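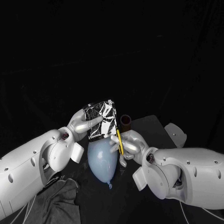
Treloar Balloon and Packet Set

README

Contents of this folder

The Treloar set is a collection of notes and pictures about placing light packets on and against inflated balloons on a table. It was put together for people who write handling instructions for party goods, shop displays and packing benches, where balloons and crinkly wrappers end up on the same surface more often than you would think.

The set has around 200 entries. Each entry is one placement: one balloon, one packet, one tabletop.

Files

notes.csv – one row per entry
pictures/ – stills, numbered to match the rows
wording.txt – the terms used in the notes column
changes.txt – what was altered between releases

Columns in notes.csv

entry: the number of the placement, starting at 1.
balloon_colour: plain colour words only. "Pale light blue" and "blue" are kept as separate values.
balloon_shape: round, teardrop or long. Teardrop means a wide rounded end that narrows towards the knot.
knot_direction: where the knot points, as seen by someone standing at the front of the table. The values are near, far, left, right, up and hidden.
packet_pattern: a short free text field. Black-and-white swirls, for instance, go in as "swirl, black/white".
packet_state: flat, creased or crumpled.
packet_position: on, beside, under or leaning.
overlap: none, part or most. This is how much of the balloon the packet covers from the front.
remarks: anything else. Often blank.

The table and background

The tabletop is dark grey and the curtain behind it is matt black. Pale balloons show up well against both. Black balloons were left out of this release. Packets with black bands or borders are harder to judge at the edges, and the packet_state value for those should be treated with some care.

The Zornenden sheets, which came before this set, used a white table. The two should not be mixed without checking the colour words first, as pale blue was often written down as grey in the older notes.

How positions are described

"On" is used when the packet rests on the balloon, even if it is also being held. "Leaning" is used when the lower edge of the packet is on the table and the balloon takes the upper part. Entries where this could not be settled have a question mark after the value. Please leave the question marks in if you pass the file on.

A packet standing upright on the wide end of a teardrop balloon, with the knot towards the front, is written as:

packet_position: on
balloon_shape: teardrop
knot_direction: near

Known problems

Entries with a crumpled packet are over-represented.
The value "part" for overlap is too broad. It will be split in the next release.
Four rows in the first release had knot_direction filled in from memory. They have been set to blank.
Remarks are in two styles, short and long, depending on who was writing them up.
Balloon size is not recorded. Don't try to work it out from the stills, as the distance to the table varies.

Not included

Weights, air pressure and temperature were not noted. There is nothing in the set about what the packets contain.

Names

Treloar is the name of this set. Senarier is the shared folder it is kept in, and Somov is the script that checks the spelling of the column values. Run Somov before sending in any changes – it will stop at the first value that is not listed in wording.txt.

Corrections

Send the entry number, the column and the new value. Corrections are added in one go each Friday and listed in changes.txt.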